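From the Skultinby Residents' Newsletter, February 2, 2021

Washing less, and washing better

I have been meaning to write this piece ever since the autumn, when the subject came up over the phone with Lies Segers and we ended up talking for the best part of an hour about towels. I know that doesn't sound like much of an evening, but it was a wet one and we both had plenty to say! Lies grew up in a house where everything went through a boil wash whether it needed it or not, and I grew up in one where a jumper was washed twice a winter and hung out of the bedroom window in between. We have both drifted towards the middle over the years, and I thought some of what we've picked up along the way might be of use to others, particularly now that so many of us are at home all day and the laundry seems to have grown to match.

The first thing is wool. Please, please stop washing your woollens every week. A good jumper that has only been worn over a shirt can go for weeks with nothing more than an airing, and a damp, breezy morning is better for it than a hot sunny one. Lay it flat over the back of a chair by an open window, turn it once, and put it away folded (hangers give it shoulders like a bat). When it does need washing, use cool water and a wool soap, and press the water out in a towel, never wring. My green Magyar cardigan, bought at the Tralonport winter market 15 years ago, has been treated this way all its life and still has its elbows.

Towels are another matter, and here Lies and I differ a little. She does hers at 60, every time, with nothing but powder. I do mine at 40 and give them a hot wash once a month. We both agree on leaving out fabric softener, which coats the loops and leaves you with a lovely soft towel that pushes the water around your back. If yours have already gone that way, try a couple of hot washes with no softener and half the usual powder, and a good shake before you hang them up.

Which brings me to powder, and how much of it we all use. I was a dreadful over-pourer. The water in Skultinby is on the soft side, so the lowest line on the scoop is plenty for an ordinary load, and I have gone down to that since the summer without anyone in the family remarking on it. Too much powder doesn't rinse out properly, and what is left behind makes clothes stiff and sits in the corners of the machine, where it turns into that grey sludge I'm sure some of you have met.
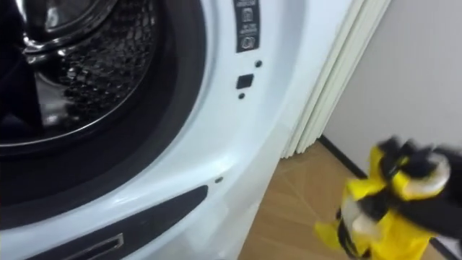
The rubber seal around the door: worth a wipe with a dry cloth.

Corrado Negri, who repaired household appliances in Tralonport until he retired last January, was kind enough to answer a long list of questions from me. His advice is to leave the door ajar between washes, to pull the soap drawer right out now and then and rinse it under the tap, and to clean the filter far more often than you think (have a shallow tray and an old towel ready, and switch off at the wall first). He also says that most of us overfill. You should be able to get your hand in flat on top of the clothes.

Drying indoors has been the great trial of this winter. I've had a clothes horse in the hall since Christmas and everyone has learnt to walk round it sideways. Give things an extra spin, leave space between them, and open a window for a quarter of an hour morning and afternoon, even when it's bitter. Shirts dry faster on hangers than folded over a rail, and socks go nicely along the bottom where it is hardly worth hanging anything else.

For anyone who would sooner mend than wash, Sanne Dijkstra is running her darning evenings by video link again this month. She has sent out more than 111 little packets of mending wool and needles so far, and there are still some left. Drop a note through the door of the Pundus reading room with your address and the colours you need, and she will do her best to match them. Beginners are very welcome, and you needn't switch your camera on if you'd prefer not to.

Next time Renji Ishida has promised us something on getting seed potatoes ready. If you have a stain remedy you swear by, do send it in before then. I have three for candle wax already, and they all contradict one another.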